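Course home | Syllabus | Notes | Problem sets | Forum

Unit 6. Chores as a benchmark: what machines can and can't do yet

Notes prepared by Mostafa Hamdy. Read before the February lab.

6.1 The question

Popular accounts ask whether a robot can "do the dishes" or "run the snack counter." Neither is a single task. Each is a long chain of grasps, moves and releases, most of them easy and a few of them hard. The hard ones set the success rate of the whole job.

Assume a counter job with 43 separate manipulation steps, each succeeding independently with probability p. The job finishes without help with probability p^43. At p = 0.99 that is 0.65. At p = 0.95 it is 0.11. A demonstration video of one step at 95 percent looks excellent. A shift built from such steps needs a person standing next to it.

6.2 Contact with soft objects

For a rigid object of known shape, grasp planning is close to a solved problem. The planner picks two opposing faces, checks friction, closes the fingers and lifts. Soft objects break each of those assumptions. The faces move under load, the friction changes with pressure, and the shape seen before contact differs from the shape during it.
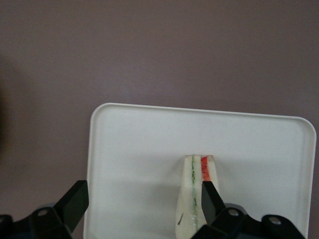

Deformation has to be treated as part of the state. A planner that stores only position and orientation has no variable in which to record a dent. Consider one finger pressing against one half of a foam-like block with a seam down the middle, the other finger well clear of it. The halves may move together or separately, depending on how deep the seam goes, and a view from the wrist doesn't settle that. Force sensing helps. So does a short exploratory push before commitment, at the cost of cycle time. Write out the state vector you would use for this case and mark which entries can be measured directly.

The same difficulty appears in kitchens with bread, sponges, cheese and folded cloth. Commercial systems mostly avoid it. The Cesell line packer, used in the case study, handles sealed cartons only, and its grasp routine has 2 modes: side pinch and top suction. Anything else is sent to a manual lane.

6.3 Variety

A second limit is the number of object types within reach at one time. A dedicated machine sees one. A household shelf or a snack counter may present bottles, film packets, foil and baked goods together, and each calls for its own grip force and approach direction. Film bags shift their contents when lifted. Foil keeps the marks of the fingers. Cake will not tolerate the force that a full bottle needs.

Two approaches are in use:

(a) Fixture everything. Racks and stepped stands hold items at known positions, so the robot has less to perceive. Reliable, but someone has to load the fixtures, and that labor is often left out of the reported savings.

(b) Learn a general policy from demonstrations. More flexible, and harder to certify. Failures are not confined to the objects one expects.

Most working cells mix the two. At the Huscombe pilot the cell used fixtures for drinks and a learned policy for the rest. The log covers 2285 pick attempts over 14 shifts. Students should compute the success rate separately for each object class before quoting any overall figure. The pooled rate is dominated by drinks, the easiest class.

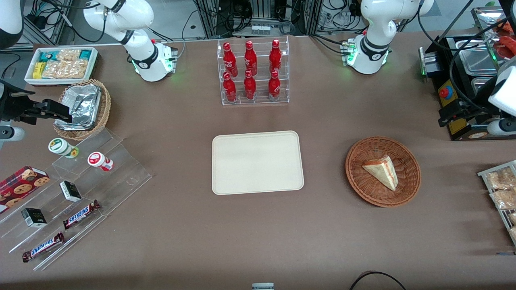
Ghizlane Bouazza objects that this section is too hard on fixtures. In her comment on last term's draft she argues that people fixture their own kitchens as well: cutlery goes in a divided drawer, plates in a rack, and a cook who had to search for every item would be slow too. On her view the labor of loading is a fair charge against the robot only when it exceeds what a person would have spent keeping the same counter in order.

The objection is accepted in part. It holds for the Huscombe cell, where restocking was already a daily duty. It does not hold for the Stokdale trial, where items had to be turned label-out and spaced by hand before each run – work that no human clerk needed.

6.4 Reporting results

When reading a claim that a machine "can do" a chore, look for the number of attempts, the rule for counting a retry, and who reset the workspace. The Tawfik checklist in the appendix covers these points. Many papers omit the last one.

6.5 Exercises

1. Find the per-step success rate needed for the 43-step job to finish unaided nine times in ten.

2. Repeat with one retry allowed per step. State any assumption you make about independence.

3. Choose a chore you did this week. List its steps and mark those that involve a soft object.

Bring written answers to the lab.

Previous unit | Next unit | Back to top

2 comments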